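Two nights in a hostel at my age

28/05/2026

I came back from Chambi on Monday and I still have the smell of the sea in my jacket. I want to write down some things about the hostel before I forget them, maybe they help somebody who is planning the same trip.

The place is called Catus. It is on a small street behind the fish market, and the door is so narrow that I walked past it two times with my suitcase. I had not slept in a hostel for many years. Usually I take a small hotel, but in the week of the boat festival the hotels wanted over 214 euros for one night, and I did not want to pay this for a bed. At Catus I paid 39 euros per night, with sheets and breakfast. The towel costs 2 euros more. I brought my own.

I booked a bed in a room for six. I was afraid of the noise, and the first night there was some noise, it is true. Two girls came in late and looked for their things in a plastic bag for a very long time. The second night was quiet and I slept until eight. Each bed has a curtain, a small lamp and a socket. The curtain is the best idea — you close it and you have your own little house.
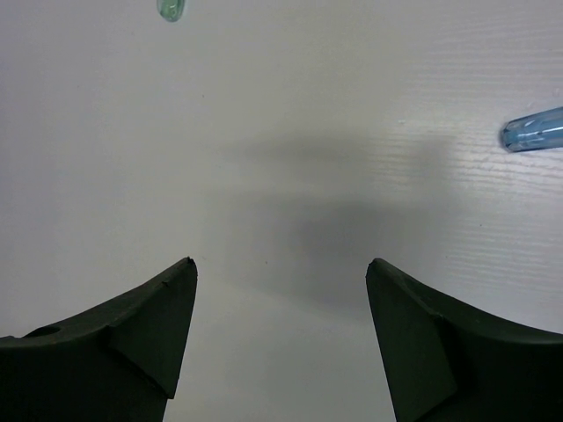

Is it far from the bus station? It is a walk of fifteen minutes, and the last part goes uphill.

If you arrive with heavy luggage, take the bus 406 and get off at the stop Joleck. From there it is only one street. The driver does not sell tickets, so you must buy one before in the kiosk, and the kiosk closes at seven in the evening. I learned this at ten past seven.

The breakfast is simple: bread, butter, two kinds of jam, yogurt and coffee from a machine. The coffee is weak. On the second morning I went to the bakery on the corner instead and ate a warm roll with cheese, standing at the window, and I was very happy with this decision. The kitchen upstairs is open for guests until eleven at night. People cook pasta there and everybody talks with everybody. I am a shy person, but I ended up at a table playing cards until they turned off the lights.

One thing I did not like is the showers. There are three for the whole floor and in the morning you wait. Go before half past seven or after ten. Also the lockers are small, my suitcase did not fit, so it stayed under the bed and I kept only my papers and my money in the locker.

I booked through Climeo, where I could cancel until the day before. Later I saw that the price at the reception was the same, so next time I will write directly to the hostel. I would like to go again in April, when the festival is far away and the beach is still empty. I will ask for the bed near the window.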